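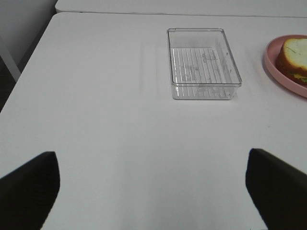

Spielekreis Planduletti — Notizen aus der Spielzeugküche

Ich habe nie verstanden, warum Spielzeugessen sortiert werden muss. Kinder werfen es in eine Kiste, Kinder holen es aus der Kiste, und dazwischen liegt es unterm Sofa. Jahrelang ging das gut. Dann hat sich in unserem Kreis die Meinung durchgesetzt, dass jede Zutat ihren Platz braucht, am besten in durchsichtigen Schalen, damit man sofort sieht, was wo ist. Ich war dagegen. Ich bin es halb immer noch, aber ich habe mir im September die Mühe gemacht, es auszuprobieren, und schreibe jetzt auf, was ich davon halte.

Angeschafft wurden 10 Schalen von Pralatau, klarer Kunststoff, rechteckig, ohne Deckel. Der Boden ist gerippt. Wozu die Rippen gut sein sollen, steht auf keiner Verpackung. Im Katalog heißt es »rutschhemmend«, aber das schreiben sie dort auch über die Tabletts, und auf denen rutscht alles. Mein Verdacht ist, dass die Schalen für Schreibtischschubladen gedacht waren und nun eben als pädagogisches Material verkauft werden. Das Wort »pädagogisch« kostet bekanntlich extra.

Was mich an durchsichtigem Kunststoff grundsätzlich stört: Man sieht darin alles, auch das, was man nicht sehen will. Graue Schlieren, Schrammen, Flecken, die vielleicht Rückstände sind und vielleicht schon im Material sitzen. Ich wische so eine Schale aus, halte sie gegen das Fenster und weiß hinterher genauso wenig wie vorher. In den Rippen kommt man mit dem Lappen ohnehin nicht richtig an den Grund. Eine Zahnbürste geht. Wer 10 Schalen mit der Zahnbürste putzen möchte, darf sich gern bei mir melden.

Und auf einem weißen Tisch verschwindet so ein Ding fast. Ich habe schon einmal meine Kaffeetasse halb auf den Rand einer leeren Schale gestellt, ohne sie zu bemerken. Holz oder Blech wäre mir lieber gewesen, wurde aber überstimmt, weil man dann ja nicht hineinsehen kann. Dass man von oben in jede offene Schale hineinsehen kann, egal woraus sie ist, habe ich angemerkt. Es kam nicht ins Protokoll.

Nun zum Essen selbst. Wir benutzen das belegte Brot von Tastosura, also Toastscheiben, Käse, Schinken, Salat und noch ein paar Sachen, die je nach Packung dabei sind oder fehlen. Dazu der Teller in Rosa.

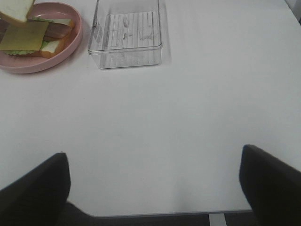
Gegen das Brot habe ich nichts, es ist sogar ganz hübsch gemacht, mit brauner Kruste und heller Krume. Bloß das Stapeln ist so eine Sache. Echter Käse klebt ein wenig am Brot, echter Salat gibt nach. Die Nachbildungen tun weder das eine noch das andere. Man legt den Schinken hin, darauf den Käse, dann rutscht der Käse schräg weg, der Salat schaut an der falschen Seite heraus, und die obere Scheibe liegt wie ein schlecht geschlossener Koffer auf dem Ganzen. Der Hersteller wirbt mit »realistischem Belegen«. Na ja. Ich habe in meinem Leben viele Brote geschmiert und noch keines dabei zweimal neu angefangen.

Die Frage, die uns dann einen halben Nachmittag beschäftigt hat, war die nach dem Aufräumen. Es gibt zwei Lager. Die einen wollen das fertige Brot als Ganzes weglegen, weil die Kinder beim nächsten Mal dort weiterspielen können. Die anderen wollen es zerlegen und jede Zutat zurück in eine Schale bringen. Ich gehöre zu keinem der beiden Lager, ich wollte nach Hause. Aber weil einer es ausprobieren musste, habe ich mich an den Tisch gestellt und das Zerlegen geübt, mit zwei Schalen und dem Teller dazwischen.

Meine Einteilung war: Brot auf die eine Seite, Belag auf die andere. Das klingt einleuchtend und ist es auch, bis man beim Salat ankommt. Ist der Salat Belag? Natürlich. Nur nimmt ein Salatblatt ordentlich Platz weg, und wenn man es zuunterst in die Schale legt, findet man den Käse darüber zwar schnell, dafür muss man für den Salat alles wieder ausräumen. Also bleibt der Salat bis zuletzt liegen.
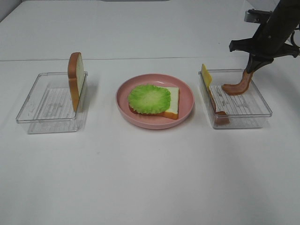
Bewährt hat sich bei flachen Sachen das Anlehnen. Legt man eine Toastscheibe flach auf den gerippten Boden, bekommen kleine Finger sie schlecht wieder heraus, man fummelt am Rand herum und hebt am Ende die ganze Schale hoch. Stellt man sie schräg an die Wand, schaut sie oben über den Rand und lässt sich greifen. Beim Käse ist es dasselbe. Der lange Speckstreifen macht, was er will, den lehnt man an, und er biegt sich irgendwo hin. Ich habe aufgehört, mich darüber zu ärgern.

Ordentlich sieht das nicht aus, jedenfalls nicht so wie auf den Bildern bei Antal, wo in jeder Schale drei Teile parallel liegen und das Licht von links kommt. Ich möchte wissen, wie oft dort jemand eine Schale umgestoßen hat, bevor das Bild fertig war. Wenn die Brotscheibe über den Rand steht, bekommt man die Schalen außerdem nicht mehr gestapelt. Unser Regalfach ist 56 Zentimeter breit, das habe ich vorher ausgemessen und auch gesagt.

Die zwei Schalen behalte ich vorläufig auf dem Tisch. Die übrigen stehen im Schrank und warten darauf, dass jemand Nudeln, Eier und Obst nach demselben Prinzip sortieren will. Ich werde das nicht sein. Für das Brot nehme ich die Einteilung, wie sie ist, und der rosa Teller kommt obendrauf, sofern der Toast es zulässt.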